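Old phone as a kitchen radio, is it worth it?
Posted in Home & Hobbies

Salamatu Agbenyega
My old phone still works fine and I'd love to turn it into a little radio for the kitchen. Can I leave it plugged in all day? And does it need a SIM card? I listen from breakfast on, so 15 hours is normal here!

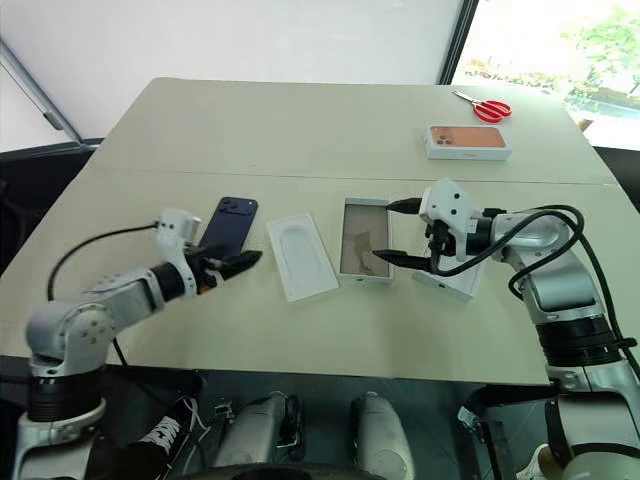 Dark blue phone, camera side up.

Kpodo
Do it, you'll love it! No SIM needed, Wi-Fi is plenty. I did a factory reset on mine first, then put on one radio app and nothing else – it feels like a new gadget. Turn off notifications too, or you'll get a ping in the middle of every song. If your phone has a battery setting that stops the charge at 80 percent or so, switch it on before you leave it plugged in. Mine has been going since April and I've saved 52 stations (way too many, I play the same 3).

Urkov
just get a real radio

Orico
Great project! I'd add a small speaker, even a cheap one, because phone sound gets lost the second you run the tap. Keep the whole thing away from the stove and the sink. Once in a while feel the back of the phone, and if it's hot or the case is bulging, unplug it and stop using it. I take mine off the charger at night and it's ready again by 5 in the morning when the farm news comes on – best show on the air!
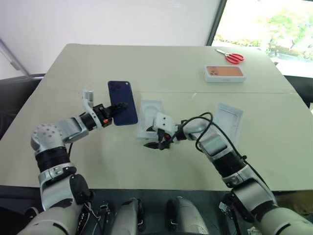

Will a station still play if the Wi-Fi drops out?
Only for a few seconds, until the app runs through what it has already loaded. Downloaded podcasts keep playing, so save a couple for those days.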